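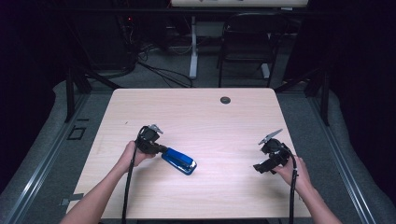
ホチキス係、左手だけ嘘をつく

メールで送る | 印刷用ページ

左のグリッパーが壊れていた話を書きます。いや、正確に言うと壊れていたのはネジ一本の締まり具合なんですが、これがもう本当に面白くて、昨日からずっと誰かに話したくて仕方がなかったんです!

前にも書いたとおり、今うちのチームでは手持ちグリッパーを両手に持って、机の上の文房具をつかんだり置いたり向きを変えたりする動作を記録しています。課題名は「Skamer」。名付け親のイェフェルソン(Jeferson Bezerraさん)によると意味は特にないそうです。今週のお題はホチキスで、左手で後ろ側をつかんで持ち上げ、右手に渡して、反対向きに置く。それだけです。それだけなのに、ホチキスというのはなかなか手ごわい。重心が思ったところにないし、上のアームが開こうとするし、表面がつるつるしている。

事件が起きたのは462本目の記録でした。

記録後のチェックには、ムウェンデ(Mwende Nziokaさん)が書いてくれた「Kaijage」という小さなスクリプトを使っています。爪の開き幅のログを読んで、つかんだはずの区間で幅がどう動いたかをグラフにしてくれるものです。で、462本目のグラフを見たら、左の爪がホチキスを持っている最中に3ミリ開いている。じわじわと、ではなく、カクッと段差になって。なのに動画では落としていません。ちゃんと持っている。右手に渡せてもいる。

最初に疑ったのは私の握り方でした。トリガーを握る力が途中で抜けたのかな、と。そこで同じ動作を何度かやり直してみたのですが、渡す直前に手首をひねると段差が出て、ひねらないと出ない。ここで俄然楽しくなってきました。再現する不具合ほどありがたいものはないです! 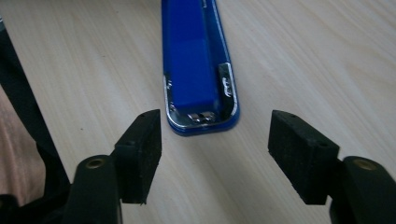 次に疑ったのがスポンジのパッドです。つるつるのプラスチックをつかむので、パッドが横にずれてはがれかけているのでは、とモウシュミ(Moushumi Gunawardenaさん)が言い出しました。左右のパッドを指で押したり引いたりしてみましたが、どちらもしっかり付いています。予備の新品に替えても段差は同じように出ました。パッドは無罪。

それからケーブル。これは私がかなり自信を持って推した説で、手首をひねるとケーブルが引っ張られて信号が飛ぶんだろうと思っていました。ケーブルを長いものに替え、腕に沿わせて固定して、いざ。出ました、段差。自信満々だったぶん恥ずかしかったです。

犯人が見つかったのは左右を入れ替えたときです。左用のグリッパーを右手で持って同じひねりをすると、今度は右手側のログに段差が出る。つまり人でも机でもホチキスでもなく、この個体の中の話だということになります。そこで爪の根元を開けてみたら、開き幅を読むセンサーの小さなアームを留めているネジが、半回転ゆるんでいました。爪はちゃんと閉じているのに、読み取り側だけがひねりの力で遊びのぶん動いてしまう。左手は正しくつかんでいて、報告だけが間違っていたわけです。

原因がわかって万歳、で終わらないのがこの手の故障の嫌なところで、問題は「いつからゆるんでいたか」です。動画を見ても全部成功に見えるので、見た目では選別できません。ムウェンデがKaijageに段差検出を足して過去のぶんを全部さかのぼってくれた結果、88本に同じ癖が見つかりました。いちばん古いものは先週のぶんで、たぶんそのあたりから少しずつゆるんできたのだと思います(断言はできません)。この88本は捨てずに別のフォルダに移しました。動画のほうは使えるし、「幅の値がずれている例」としてとっておく価値もある気がするので。

直し方は地味です。ネジを外して脱脂して、ゆるみ止めを塗って締め直し、一晩おく。右のほうも開けて同じ処置をしました。あとは毎朝の手順を少し増やしました。

・爪を全閉、全開にして値をメモする
・厚みのわかっているブロックをつかみ、そのまま手首を左右にひねる
・ひねっても値が動かなければ開始。動いたらその日は開けて見る

2分もかかりません。なんで最初からやらなかったのか……。全閉と全開の確認だけはしていたんですが、力をかけない状態ではきれいに揃ってしまうんですよね。

今朝の確認では左右ともぴたりと止まっていました。ひねっても揺すっても線はまっすぐ。こんなに平らなグラフで嬉しくなったのは初めてかもしれません。来週からはテープカッターに入る予定で、刃のある物なのでつかむ位置の決め方から相談中です。これもまた書きます!

コメント(3)

Ona Baranauskienė
うちでも似たことがありました。うちの場合はネジじゃなくて樹脂のほうが割れていて、見つけるまで長かったです。締め直すときに一度ルーペで見ておくといいかも。

Jabari Kariuki
ゆるみ止めは中強度ですか?小さいネジに強いのを塗ると次に外すとき泣きますよ。経験者より。

管理人
>Onaさん ルーペ!さっそく見てみます。
>Jabariさん 低強度です。前に別の治具で一度泣きました(笑)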